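Gallomley opens its second repair counter, and you're all invited

FOR IMMEDIATE RELEASE
Korletey, November

Hi everyone, Jolanta Pietrzak here. I run Gallomley, the little shop that fixes your toasters, lamps, radios and hair dryers, and I've got news I've been sitting on for weeks: we're opening a second counter! It's in Korletey, inside the old Fluvard shoe store on the corner, and the doors open at 7 in the morning so you can drop things off on your way to work.

Last year we repaired 1,358 household items at our first counter in Iseo. I still have the paper tickets in a shoebox (okay, several shoeboxes). Toasters won by a mile. A lot of you drove over from Korletey with a blender on the passenger seat, and you told me, more than once, that the parking was terrible. You were right, and I heard you.

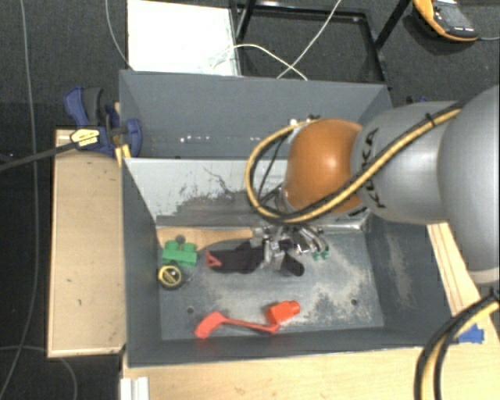

The new counter works the same way as the old one. You bring your item in, we look it over while you wait, and you get a price before we touch a screw. If it can't be fixed, you pay nothing, and we'll keep it for parts if you'd like to leave it with us. Small jobs like plugs and cords are usually done the same day. Anything with a motor takes longer, so please be patient with us on vacuum cleaners!

Lech Ostrowski will be running the Korletey bench. He taught me how to rewire a lamp when I started out, and I'm thrilled he said yes.

"I like a radio best, but I'll take anything that fits through the door," Lech says. "Just empty the crumbs out first, please."

We'll have coffee and cake all through opening week, and cord replacements on table lamps are free that week too, up to 2 lamps per household. Bring the ones from the attic.

Reporters who'd like to stop by, take pictures or talk to Lech are very welcome. Mornings are busy, so after 2 in the afternoon is best. Ask for me at either counter.

Jolanta Pietrzak
Owner, Gallomley
Iseo and Korletey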